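Search this site Go

Speaker notes: the Daltley shuttle plan, and why I'd hold off clapping

Start with the 16 bus. Ask for hands: who rode it on Saturday? Wait for the hands.

The agency says the Kohlhase bridge closure will be "covered" by free shuttles. Ask what covered means. The flyer says every few minutes. The timetable on the back says 4 an hour, and that's before traffic at Zondton Street.

Next slide. The Judex trip planner still routes people over the bridge. I checked this morning at the stop. Maybe they fix it by May. They said that last time too.

Slow down here. Two stops are being dropped, both on the hill side. The agency calls this "consolidation." I'd like to see the boarding counts before I accept the word. I asked for them and got a map.

Don't get dragged into parking. If someone brings up parking, say it's a separate meeting.
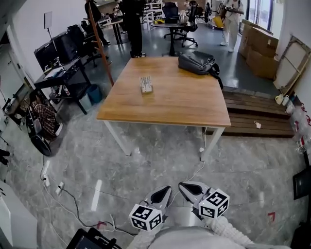 Bernice Arthur wrote in to say I'm being too hard on them, that the last shuttle got her to work on time all four days she used it, and that drivers waited for people crossing from the train. Read that out. Fair enough, but she rides at 6 a.m. Ask who has tried it at 5:30 in the evening.

Close with the comment form. Spell out the address twice.

Last updated: May

Contact us | Copyright Daltley Riders | Back to top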